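Ticket 202 — Tower won't POST after CPU reseat, fan ramps up and stays there
Opened: 10/8/18
Status: Open, pending parts
Site: Nisine, back bench
Priority: Low (raised to Medium by requester, lowered to Low by me, raised to Medium by requester)

Reported problem
Dell desktop powers on, gives no picture, and runs its fan at a volume better suited to drying hay. Requester says it "was fine before it was cleaned." I have heard this about every computer I have ever cleaned and one or two I haven't.

Requester would also like it known that the Futen inventory database lives on this machine and on no other machine. Noted. A separate ticket has been opened about that, with a less friendly title.

Log

Entry 1
Unplugged everything, plugged it back in. Same result. Held the power button down for 60 seconds with the cord out, as the old manuals recommend and as I have seen work exactly once. Same result.

Entry 2
Tried a different monitor, then the monitor's original cable, then the original monitor with the different monitor's cable. Every combination gave me a tasteful black rectangle.

Entry 3
Pulled the graphics card and put it back. It seated with a click I found encouraging. The machine did not share the feeling.

Entry 4
Memory, one stick at a time, each slot in turn. No beeps, no change. With all the memory out it should at least complain, and it doesn't, which points at the board or the processor and away from the memory. Put the sticks back where they came from.

Entry 5
Borrowed a tested power supply from the Kettunen pile. Same fan, same black rectangle. Returned the power supply before anyone could notice it was missing and open a ticket about it.

Entry 6
On to the processor. The other board on the bench is a spare with a Xeon in it, retention frame and lever all present, and I've been using it as a reference for what a closed socket should look like. Its heat spreader still has a thin film on it and needs a proper wipe before anyone thinks of putting a cooler back on.
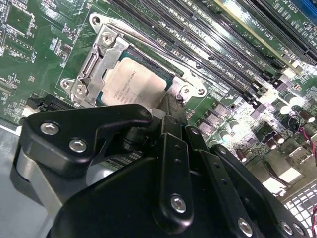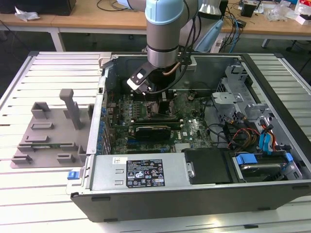 Requester added a comment: I don't know what a retention frame is, but the last person who looked at this said the paste was "probably fine" and squeezed more on top of the old stuff. Could that do it? Also, is there any way to get the Futen list off the drive today? I have 21 orders waiting and I'm doing them from memory, mine this time.

Entry 7
Reply to the above. Old paste under new paste will make a processor run hot and sulk, but it won't usually stop the machine from starting. What will stop it is paste that has wandered over the side and into the socket, or a bent contact under the chip. So the cooler has to come off either way.

As for the list: yes. The hard drive sits in its own bay on blue rails and can come out without disturbing anything else. I'll put it in the Vorkora dock and copy the database over. Please have somewhere to put it. The desktop of another single computer is not the somewhere I have in mind.

Entry 8
Drive reads normally in the dock. Futen folder copied, 750 MB, opened it on my own machine and the inventory is all there, including a category called "misc misc." Requester informed. Requester delighted. Priority still Medium.

Entry 9
Cooler off. "Probably fine" was a generous reading. Paste well past the edge of the chip on one side, two colors of it, the older layer gone to something like plaster. Cleaned with isopropyl and lint-free wipes until the wipes came away white, which took roughly half the pack.

Entry 10
Opened the lever, lifted the chip out by its edges, went over the socket with a magnifier and a flashlight. One contact near the corner is lying flatter than its neighbors. I'm not touching it with the tweezers at the end of the day. I have done that before, and the board I did it to is now a coaster.

Next steps
Straighten the contact in the morning, good light, after coffee but before the second coffee.
Refit the chip, one small dot of fresh paste, cooler screws tightened a little at a time and crosswise.
Test with one memory stick and no graphics card.
If it's still dead, replacement board. Quote requested through Vorkora, no answer yet.

Please leave the cover off and the cord out until this is closed.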